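Noltura opens furnished sitting rooms for residents and their guests at Flollard

FLOLLARD -- Noltura, the company that runs the Flollard residence, has finished furnishing the nine sitting rooms on the ground floor and will open them to residents in January. Each room can be booked for family visits, card games, birthdays or a quiet afternoon with a book.

The rooms were used as offices until last year. Walls have been painted plain white, and the furniture has been chosen to look like a living room in a family house.

"People told us they wanted a proper sofa and a table they could put a cake on," said Jussara Magalhães, residence manager at Flollard. "They didn't want stacking chairs. We went through the old furniture store first and found that a lot of what we needed was already there."

Dantas, an upholstery workshop, covered the sofas and armchairs. Its staff used 295 yards of fabric over the whole job, much of it a damask in cream, olive and brown. In rooms with a full seating set, every piece is covered in the same cloth.

"The wood was sound, so we left the carving alone and put the time into the cushions," said Valdir Honorato, who led the work at Dantas. "The middle back cushion on the three-seat sofas has a shaped top edge. It is slow to sew -- we made a new pattern for it."

Coffee tables were cleaned and polished by Wellington Rocha, who has looked after furniture at the residence for nine years. Several are long, dark tables with gold-toned trim along the front. Residents are asked to use the coasters in each room and to keep hot dishes off the polished tops.

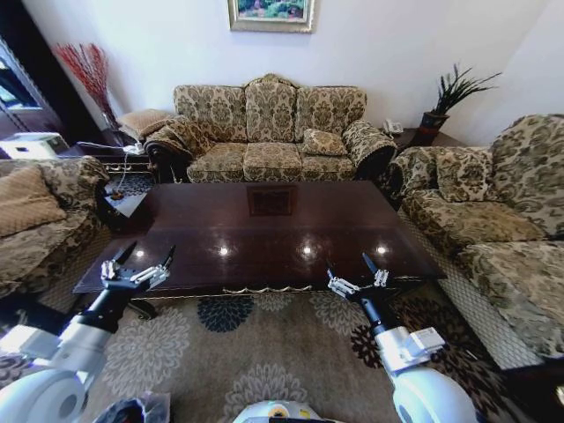

Bookings are made at the front desk or by calling extension 158. A room can be held for up to three hours, and there is no charge for residents. Groups from outside the residence pay $300 for a full day, which includes setting up and cleaning.

Area rugs are vacuumed every morning before 9 a.m. Plants are watered by the housekeeping team, and guests are asked not to move them.

Sointu Vainio, who chairs the residents' council, said the first bookings are already in. "My sister is coming to stay and I have put my name down for two afternoons," she said.

About Noltura
Noltura manages residences for older adults, including Flollard and Ustis. Press inquiries should be sent to Gervásio Barros, communications office, Noltura.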